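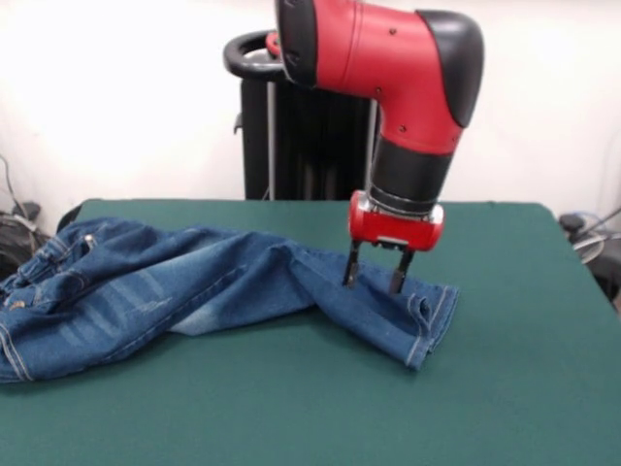

How to check a second-hand phone before you pay for it

Most problems with a used phone can be found in 20 minutes if you do the checks in the right order. Do them in front of the seller. Bring a charged power bank, a cable that fits the phone, a pair of headphones and your own SIM card.

Before you meet

Ask for the exact model number and the storage size. Sellers often give only the family name, and the same name can cover several versions. The Enier 3, for instance, was sold in two versions, and only the later one takes a memory card. Ask for the IMEI as well and put it through a checking service. If the seller won't send it, look for another phone.

Meet somewhere with decent light and a mobile signal. I use the café at Pundside station, which has sockets along the back wall.

Step 1. Check the number

Dial *#06# and compare the IMEI on the screen with the one you were sent. On a phone with a removable tray there may be a number printed there too. All of them should match. Two numbers on the screen is normal for a dual SIM phone.

Step 2. Check that it is signed out

Go into the settings and look at the accounts. The seller should remove their account and then reset the phone while you wait. If it asks for the old account after the reset, it is still locked and you can't use it. Do not accept a promise to send the password later.

Step 3. Test the screen

Open a plain white picture at full brightness and look for dark patches, then a plain black one and look for bright spots. Drag an app icon slowly over every part of the screen. If it drops in the same place each time, the touch layer is faulty.

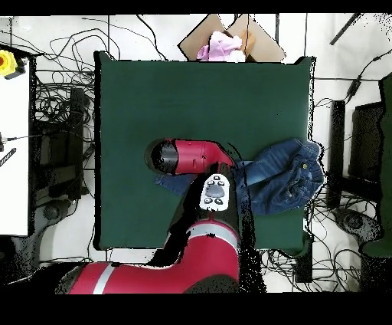

Step 4. Look at the battery

Find the battery page in the settings. Some phones show a health figure and some don't. Kulura phones hide theirs under Device care, then Diagnostics. Anything under 80 per cent means you should allow for a new battery. Ebrahimi, the repair shop I use, charges 22 pounds for most models and does it the same day.

Plug in your power bank and watch for five minutes. The charging symbol should stay on when you move the cable gently.

Step 5. Calls, sound and cameras

Put your SIM in and ring someone. Try the earpiece first, then the loudspeaker. Record a short voice note and play it back — a blocked microphone is easy to miss on a noisy call. Take a photo with each camera, including the front one, and zoom in on the results.

Step 6. Wi-Fi and Bluetooth

Join a network and load a page. Pair the headphones and walk a few steps away with them on.

Paying

Agree the price after the checks. Get a receipt with the IMEI, the date and the seller's name on it, and keep it with the box if there is one.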